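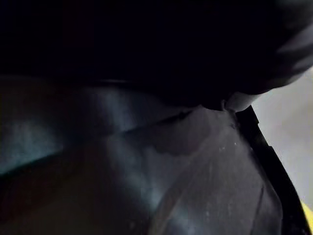 Chapter 10
Packing and Wrapping

Most damage to packed goods is done by the goods themselves. A hard corner rubs against a soft surface, and by the end of the journey both are marked. This chapter deals with plastic sheet, the commonest wrapping in small stores.

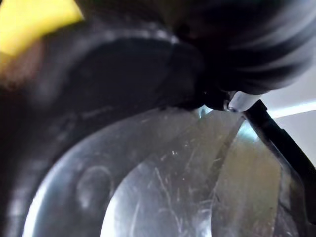 Sheet is sold by weight or by length. Keith Ngata, who ran the packing room at Sandau, cut his from a roll before work began. Exercises start after section 10.2.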